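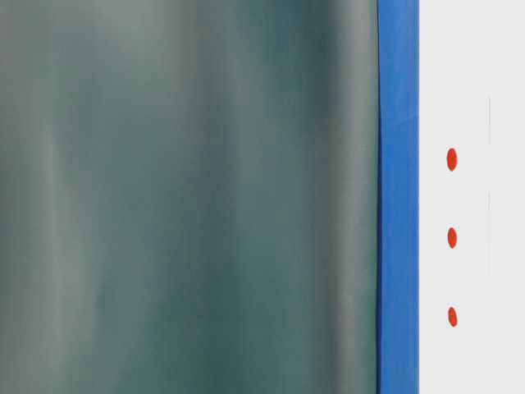
Chaimae El Ouafi는 청록 바로 옆에 선명한 파랑을 붙이면 두 색이 서로 싸우게 되고, 흰색이 옆에 있어도 싸움은 끝나지 않는다고 했습니다. 저에게 보낸 편지에는 "나라면 사이에 회색을 한 줄 넣겠어요"라고도 쓰여 있었습니다.

검색어를 입력하세요 검색 전체 보기
읽는 시간 7분

청록, 파랑, 흰색
글: Leen Akl
2022년 4월 9일 토요일

저는 이 의견을 여러 번 읽었습니다. 반은 동의하고 반은 동의하지 않습니다. 한국어로 색에 대해 쓰는 것은 저에게 아직 어렵습니다. 이상한 표현이 있으면 너그럽게 읽어 주시고, 가능하면 고쳐 주십시오.

맨 위 사진의 제목은 「가는 파랑」입니다. 넓은 청록과 흰색 사이에 파랑이 좁게 서 있습니다. 청록과 파랑이 만나는 곳의 어두운 선은 조금 흔들리는데, 파랑과 흰색이 만나는 곳은 곧습니다. 저는 이 두 경계의 차이를 제일 좋아합니다.

청록이라는 말

제가 처음 배운 말은 '초록색'과 '파란색'이었습니다. 그다음에 '청록색'을 배웠습니다. 두 말을 합친 것처럼 보여서 기억하기 쉬웠습니다. 그런데 실제로 쓰려고 하니 어디까지가 청록인지 알 수 없었습니다. 한국어 수업에서 같은 종이를 보고 어떤 분은 초록이라고 하셨고 어떤 분은 옥색이라고 하셨습니다. 옥색은 제 생각에 더 밝고 우유가 조금 들어간 색입니다. 선생님께서는 '푸르다'라는 말이 하늘에도 쓰이고 산에도 쓰인다고 가르쳐 주셨습니다. 저는 그날 공책 한 면을 전부 '푸르다'로 채웠습니다.

「가는 파랑」의 청록은 한 가지 색이 아닙니다. 회색에 가까운 곳도 있고, 아래로 갈수록 초록이 진해집니다. 그래서 저는 제목에 청록을 넣지 않았습니다. 파랑은 한 단어로 말할 수 있지만 이 청록은 한 단어로 말하면 조금 거짓말이 되는 것 같습니다.

물감으로 따라 해 보기

3월에 저는 이 세 색을 물감으로 만들어 보았습니다. Kikex에서 산 작은 물감 세트를 썼습니다. 파랑은 금방 되었습니다. 튜브에서 나온 그대로에 흰색을 아주 조금 섞었습니다. 청록은 오래 걸렸습니다. 초록에 파랑을 넣으면 너무 맑은 색이 나왔습니다. 바닷가 기념품 가게의 색 같았습니다. 빨강을 붓 끝으로 조금 넣으니까 색이 가라앉았고, 그때부터 마음에 들기 시작했습니다.

색 조각을 모두 32장 만들어서 벽에 붙였습니다. 아침에는 3번 줄이 좋았고 저녁에는 맨 아래 줄이 좋았습니다. 전등을 바꾸어 보니 또 달랐습니다. 노란 전등 아래에서 청록은 초록 쪽으로 많이 갑니다. 파랑은 조금 어두워지지만 여전히 파랑입니다. 종이는 Stirside의 두꺼운 수채화지였는데, 물을 많이 쓰면 가운데가 올라옵니다. 올라온 부분에 빛이 걸리면 같은 색 안에 밝은 띠가 생깁니다. 처음에는 다시 펴려고 책 밑에 넣어 두었는데, 지금은 그냥 둡니다.

섞은 비율을 적어 두지 않은 것을 후회합니다. 7번 조각이 제일 좋은데 다시 만들 수가 없습니다. 두 번 시도했고 두 번 다 더 탁한 색이 되었습니다.

색의 넓이에 대하여

Chaimae El Ouafi의 말로 돌아가겠습니다. 두 색이 싸운다는 말은, 같은 넓이일 때는 맞다고 생각합니다. 제가 청록과 파랑을 똑같은 크기로 칠했을 때 눈이 쉴 곳이 없었습니다. 어느 쪽을 보아도 다른 쪽이 부르는 느낌이었습니다. 그러나 파랑을 좁게 하고 청록을 아주 넓게 하면 싸움이 약해집니다. 파랑이 줄처럼 되어서, 색이라기보다 쉼표처럼 보입니다. 한국어로 '쉼표처럼 보인다'고 말해도 되는지 모르겠습니다만 저는 이 말이 마음에 듭니다.

흰색의 넓이도 중요합니다. 흰색을 너무 넓게 두면 파랑이 흰색의 테두리가 됩니다. 저는 종이 띠를 옮기면서 한참 보았는데, 청록이 제일 넓고 그다음이 흰색이고 파랑이 제일 좁은 배치가 가장 편안했습니다. 회색 줄도 넣어 보았습니다. 조용해지기는 했지만 파랑이 힘을 잃어서 저는 다시 뺐습니다. 회색을 좋아하시는 분은 넣으셔도 좋겠습니다.

흐린 색과 또렷한 색

초점이 맞지 않은 색은 이름을 붙이기가 더 어렵습니다. 표면의 결이 안 보이니까 천인지 종이인지 생각하지 않게 되고, 색만 남습니다. 저는 그것이 편합니다. 물건의 이름을 모르는 언어로 살다 보면 색으로 먼저 말하는 습관이 생깁니다. 시장에서 "저 푸른 것 주세요"라고 말한 적이 많습니다. 대부분은 원하는 것을 받았고, 한번은 매실을 받았습니다. 매실도 맛있게 먹었습니다. 설탕에 담가야 한다는 것은 나중에 배웠습니다.

방에 써 보고 싶은 분께

작은 방이라면 벽 전체를 청록으로 칠하는 것은 조심하시는 편이 좋습니다. 저는 Pravari라는 가게에서 청록 커튼 천을 조금 잘라 와서 창 옆에 걸어 보았습니다. 접힌 곳은 거의 검게 보이고 펴진 곳은 회색처럼 보였습니다. 그러니까 천 하나로도 여러 색이 생깁니다. 옆에 파란 리본을 길게 내려 보았더니 방이 조금 높아 보였습니다. 리본 값은 1,000원이었습니다. 페인트보다 훨씬 싸고, 마음에 안 들면 떼면 됩니다.

색 견본을 사실 때에는 Kovalchuk의 견본첩이 종이가 커서 보기 편했습니다. 다만 청록 부분이 적습니다. 청록을 많이 보고 싶으시면 직접 칠하시는 것이 빠릅니다.

댓글에서 옮긴 말

어느 분은 이 파랑을 '교복 명찰 파랑'이라고 부르셨습니다. 저는 한국에서 학교를 다니지 않아서 그 명찰을 모르지만, 이름이 정말 좋습니다. 다른 분은 진한 청록을 보면 오래된 약국 유리병이 생각난다고 쓰셨습니다. 쪽빛이라는 말을 알려 주신 분도 계십니다. 사전을 찾아보니 짙은 푸른빛이라고 되어 있어서, 청록보다는 파랑 쪽에 가까운 말로 이해하고 있습니다. 맞는지 궁금합니다.

Chaimae El Ouafi에게는 회색을 넣은 종이와 넣지 않은 종이를 두 장 다 우편으로 보냈습니다. 아직 답장은 오지 않았습니다. 다음 페이지에는 노랑이 들어간 조합을 준비하고 있습니다. 노랑은 형용사가 너무 많아서 시간이 걸립니다. 노랗다, 누렇다, 노르스름하다까지 외웠습니다.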